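The fault that came only in the second half of the fold

I promised in July to write down what happened with our towel cell, and then I did not do it for many weeks. The work is simple to say: two arms pick up a towel, lift it, lay it flat and fold it. The software on top is Wurko, and the cell is called Patavlow, for reasons older than my time at Ondness.

For a long time it went well. Then the left arm began to let go of towels in the air. The log said "grip closed, object present" every time, also when the towel was already on the table.
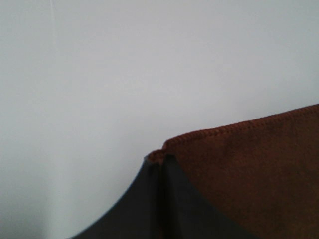 What the log did not say

The gripper does not feel the towel. It only knows how far its fingers have closed, and the software decides from this number. If the gap is bigger than a limit, there must be something between the fingers. I had set this limit myself, with a thick towel, and I was proud of it.

We ran 34 lifts in one afternoon and 28 were good. I first blamed the network, because I always first blame the network. I changed a cable and the next lifts were fine, so I went home happy. The next morning the fault was back.

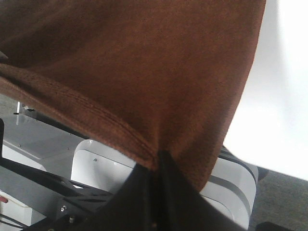

My mistake was to treat every grip as the same grip. Raphaël Fleury, who sat with me for the second day, asked why I never wrote down which part of the towel was held. I had no answer. With the hem pinched between the fingers, with its rows of stitching, there is much more material than in the middle of the cloth. When the arm took the hem, it held. When it took a single layer just beside it, the gap came very near to my limit, and sometimes the motor relaxed to save heat. A relaxed motor and a thin cloth do not make a safe grip.

So we started again with a paper notebook, one line for each lift: hem, corner, or plain cloth.

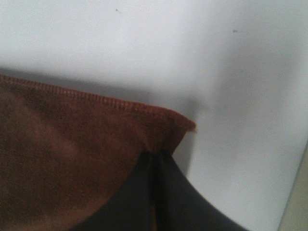

Photo: Ondness, Patavlow cell

After two pages it was clear. Corners were the difficult case. A corner can give one layer or a small fold, and the number from the fingers is different each time.

There was also a safety matter, and I am less proud of this part. When a towel fell, the program did not stop. It continued to move the arm as if it was carrying something, and once I put my hand in to take the towel away. Nothing happened to me, but it was luck. Langlois, our supplier for the cell, had written in the manual that a lost object must stop both arms. I had switched this off in the spring because of false alarms - and I forgot to switch it on again.

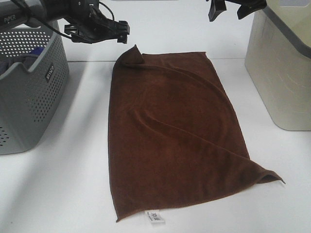 Left gripper over the folded corner of the towel, basket and bin at the sides.

What is changed now: the motor keeps its force until the towel is released, the limit is measured again for each type of cloth, and the stop is on. It gives us false alarms again. I will look at them next, with the notebook.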